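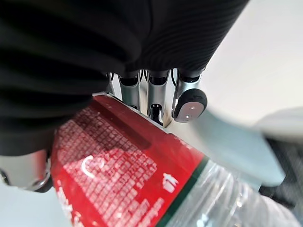 June 16, 2023

Bottles again. Spent most of the morning on the shelf sort, rest on labels.

Jelance delivery came in before lunch, two cartons, both taped so hard I had to get the long knife. Packing slip says 14 per carton. Put the first carton straight on the rack under the window, second one still on the floor by the sink. Somebody please dont stack anything on it, the side is soft.

Old stock first. Pulled everything from the back of the lower shelf, wiped the shelf (sticky, something leaked in there, I think back in February when we had the syrup tests). Warm water and a little dish soap got it off, the corner needed scraping. Lined it with the brown paper. Paper is a half inch short on the right, will do for now.

Label check. Same trouble as last time with the wraparound ones, the overlap lifts at the seam once the bottle has been handled a lot. Pressed down with a thumb it holds for a bit then comes up again. Tried:

- glue stick. Lifts again in an hour, leaves crumbs
- clear tape over the seam. Holds, looks ugly, and the edge picks up lint
- a thin line of the Tarkeck glue, brushed on, rubber band overnight. Best so far. Only two bottles done this way so ask me tomorrow

Do NOT use the Tarkeck stuff on the paper labels, it soaks thru and goes blotchy. Film labels only. I ruined one finding this out, its in the scrap bin.

Caps. Did the tightness check on the whole back row. Three were loose enough to turn with two fingers, retightened, marked a dot on the cap with the paint pen. If the dot moves off the line on the shoulder its come loose again. Rest fine. One cap is cracked on the skirt and I have no spare in that thread, so that bottle goes in the "dry use only" bin.

Dents. The thin walled ones are getting tired. You can push most of the dents out by filling with warm tap water, cap on, leave it ten minutes, squeeze from the opposite side. Not hot!! Hot makes them go narrow at the waist and then they wont stand up. Two didnt come back, crease too sharp. Moved to recycling.

Weights. Checked the Nassar scale against the 10 g piece first, it was fine, then again at the end, fine again. Filled to the usual mark and weighed a handful from the Jelance carton. All close to each other apart from one that was low, turned out I had it on the tray crooked. Reweighed, ok. Numbers are on the clipboard sheet, not copying them here.

Room was 78 F by mid afternoon with the door shut. Too warm for the glue, says cool dry place on the tin. Moved the tin to the bottom of the tall cabinet, left side, behind the funnels. Fan is on the low setting, leave it on low, high blows the paper labels off the bench (found three behind the radiator).

Storage, so we stop arguing about it:
upper shelf, full ones, labels facing out
lower shelf, empties, caps ON
gray tub, anything waiting on a label fix
floor, nothing. I know about the carton

Empties lying on their side are fine in the tub but stop putting full ones in that way, one weeped all over the shelf paper last time and I would like to keep this piece.

Jikorine order. Still no word on the spare caps. Called at 2, got put on hold, gave up. Will email with the thread size, measured it twice with the calipers and wrote it on the tape on the caliper case. If they only have the black ones take the black ones, color doesnt matter for us.

Still to do
second carton, unpack and check caps
look at the two glued seams, take rubber bands off carefully, pull along the seam not across
more brown paper, we have maybe one shelf's worth
new paint pen, this one is spitting
wash funnels, the small one has something dried in the neck, soak it first

Ran out of time for the big bottles. Left them on the end of the bench with a towel over. Swept up, took the cardboard out, lights off at 6.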